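Sorting medicine into a clear tub, how do you do it?

I've got tubes, little bottles and a box of bandages all over the table and one see-through tub to put them in. Does everything go in together? The bandages are the Hansaplast Universal 40 box, if that matters.
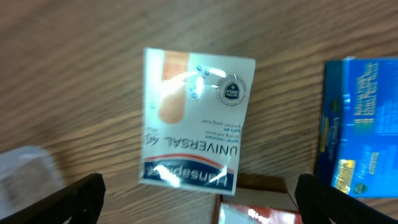

MacLeish
Member, 70 posts

I'd do tubes first, both down at one end. Caps all facing the same way if you're fussy like me!

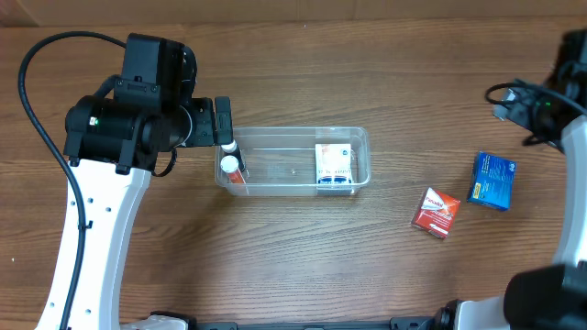 Then the bandage box goes in flat next to them. Keep bottles out till last, they roll like crazy (ask my kitchen floor).

Dikavby
New member

just get a bigger tub lol
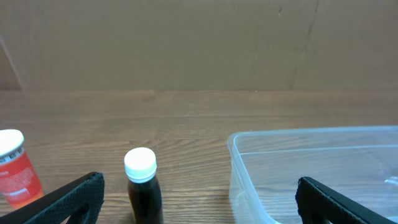
Uvcombe, January

Berlow here, 3,861 posts and still no life. I stand my bottles up in a corner and check the dates before anything goes back.
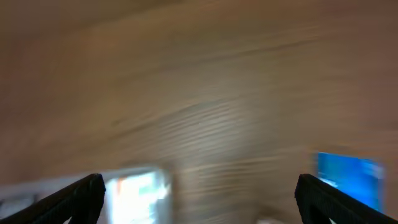 Wipe the table down too, syrup gets everywhere.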